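Ticket: Label sheets print 2 mm low after tray swap
Product: Mikadora label designer
Opened by: Ctibor Kopecký
Status: Solved

First off, I love this program! I moved all our spice jar labels over in June and the new template editor is a joy. One snag though – since I switched to the lower paper tray, every sheet comes out 2 mm too low, and by the bottom row the text runs over the cut line.

Tried so far:
- Restarted the printer and the app. Same.
- Reloaded the Brastico template from scratch. Same.
- Printed on plain paper, 20 sheets. Same shift on every one, so at least it's consistent.
- Upper tray: perfect.

Reply from Zeman, support desk, 10:40
Great notes, thank you! The offset is saved per tray. Open Page Setup, pick the lower tray, and look at Vertical Shift. Does it say 0?

Reply from Ctibor, 11:15
It says 0. I typed in -2 and it moved the wrong way, now 4 mm low!

Reply from Zeman, 11:30
Ah, the lower tray feeds the sheet the other way up, so the sign flips. Try plus 2, then click Save to Tray before closing.

Reply from Ctibor, 12:05
YES! Dead on the line, top row to bottom row. I ran 50 sheets and they all match – so happy with this. Closing the ticket, and I've got over 2000 labels to print now. 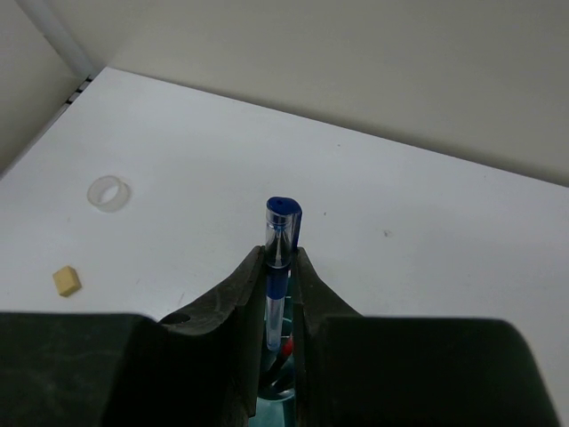 Attachment 1: two-fingered gripper, close up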